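Print this page
E-mail to a colleague
Reading time: 2 minutes

Clearing the Table Is Part of the Meal

By Ineke Van den Broek

Institutions that serve food devote considerable attention to what goes onto the table and very little to what comes off it. At Turkside, where the shared lunch room seats 336 people over the course of a day, the catering policy runs to 16 pages. Clearing is dealt with in a single paragraph near the end, which asks diners to “dispose of items responsibly.” It is my view that this paragraph should be rewritten, and that the rewriting should begin with the position of the bin.

A lined wastebasket placed within arm's reach of a bowl will be used. The same wastebasket behind a door, or at the far end of a corridor, will be used by the conscientious and overlooked by everybody else. It need not be large or handsome, and for the few minutes it takes to clear up after a meal it may reasonably stand on the table itself.

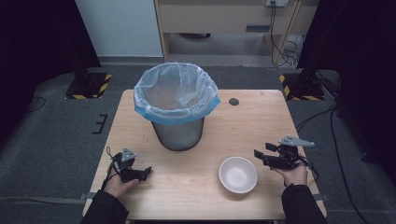

Some colleagues object that a bin has no place on a surface where people eat. The objection has merit during the meal. Once the meal is over the table becomes a work surface, and it should be organized as one, with the liner fitted beforehand and the table wiped afterward.

The second matter is the bowl. Turkside now goes through about 2,000 moulded-fibre bowls in a month, and there is a widespread belief that because they look like paper they may be dropped into whichever container is nearest. Whether a used bowl can be composted depends on its coating, on what was served in it and on what the local hauler will accept. A purchasing office that has not put these questions to its supplier should not be printing green leaves on its signs.

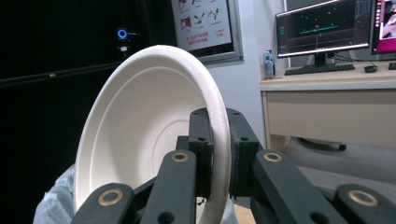

I would also ask that bowls be stacked before they are discarded. Thrown in singly, they fill a liner with air, and the liner is then changed when it is barely half used. In June our own office at Foruteo asked staff to nest their bowls at the end of lunch — a modest request, and one that met with little resistance.

None of this removes the case for washable dishes, which I continue to favour wherever there is a sink and paid time to use it. Where there is not, the policy should say plainly who fits the liner, who empties it and at what hour. Turkside's next review of its catering policy would be a suitable occasion to settle all three.

Subscribe to our monthly newsletter. You may unsubscribe at any time.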